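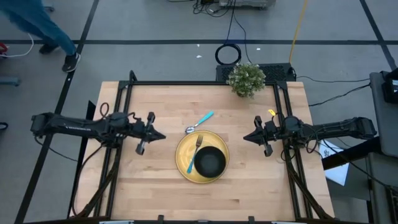

Vergara Updates Sick Leave Notice Rules

Beginning in September, employees at all Vergara sites will have five days to submit a doctor's note after an absence of four or more shifts. The former policy required the note on the first day back.

The change follows a survey answered by 164 staff members. Birthe Frandsen, director of employee relations, said the old deadline had led to written warnings that were later withdrawn — a burden for both workers and supervisors.

Warnings issued under the former rule may be appealed in writing to Steinar Skov in the Human Resources office.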